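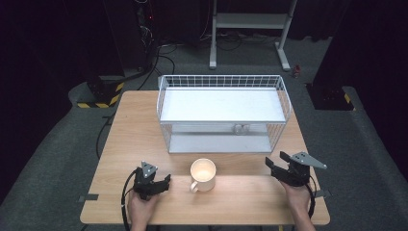 My mother-in-law would have the whole rack unloaded before one of these things had made up its mind which cup to start with, wrote a reader in Tremlow after our last piece on kitchen robots, and a good many of you wrote in to say much the same, only with more exclamation marks. Fair enough! It's the question we get more than any other at this desk, and with Gudero opening its household trials to visitors on Wed 11 February it seemed like a good moment to ask it again: can a machine put the dishes away yet?

The short answer from Gudero is "some of them, on a good day." The longer answer took up most of a very pleasant morning and two cups of tea.

The company, which started out building sorting equipment for bakeries and moved into home chores a few years back, has picked a job most of us do half asleep. A cup goes from the table to the rack, or from the rack to the table, and it has to arrive in one piece and the right way up. People first do the job by hand with a pair of grippers, over and over, and the machine learns from what they did. Gudero plans to gather 1000 of these rounds before it lets the software loose on anything with a saucer.

Where it stands today is a little better than we expected. In the most recent set of tries the machine was given 88 cups to put away, one after another, and it managed all but 11. Most of the failures were near misses, we were told, with the cup nudged along the table or set down half on the rail and half off it. A few were stranger, including one where the machine picked the cup up very nicely and then simply stood there holding it (we have a teenager at home who does the same).
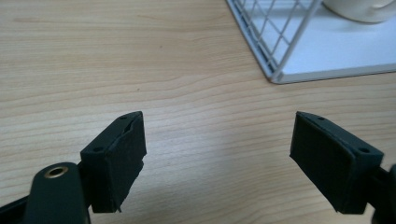 Hands are the hard part, and anyone who has washed up for a big family knows how much ours do without being asked. You feel a glaze slipping before you see it. You turn a handle out of the way with your little finger while you're thinking about dinner. A gripper with two blunt black fingers has none of that to fall back on, and the pads take a beating; the one on the left finger is ragged at its lower corner and curling along the top, while its partner across the gap looks a good deal flatter and tidier. Gudero says pads are cheap and quick to change, and that it would much sooner wear out foam than break crockery.

Shops are watching too. Mevo, the homewares chain, has been talking with the company about shelf work in its Tremlow branch, where the staff spend a large part of every evening putting stray mugs and bowls back where they belong. It's the same chore as at home, only there's more of it, and customers keep moving things while you work. Nothing has been signed, and Mevo was careful to tell us that it sees the machines as help for the closing shift and has no plans to send anyone home early.
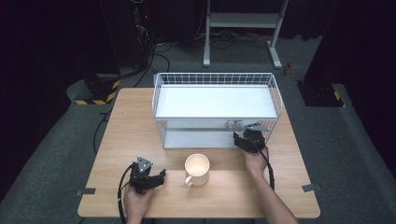

The rival firm Aebischer has gone about things quite differently, with a single arm that runs on a rail under the kitchen cupboards, and it claims to be quicker on plates. It was slower on anything with a handle when we saw it last spring, though to be fair that was a while ago now and the company says it has been hard at work on just that. Both firms agree that pans are a long way off, and both of them laughed when we asked about lids.

Speed is the other sore point. Gudero's machine needs about 4 minutes to clear what most people would clear in the time it takes the kettle to boil, and somebody has to stay nearby in case it gets stuck. For a busy family that's no bargain. For a person whose wrists ache, or who can't stand at a counter for long, it might be a very different sum, and several of the letters we get come from readers in just that position. We'd love to hear from more of you.

The next round of trials is set for April, with bowls added to the cups, and Gudero says visitors will be welcome again.

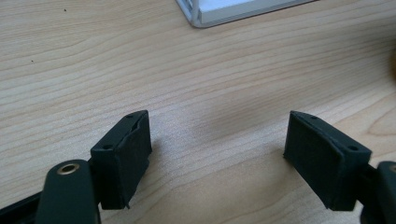 Visiting the trials

Places are free but have to be booked ahead through Gudero's front office. Children are welcome with an adult, and there is parking behind the building.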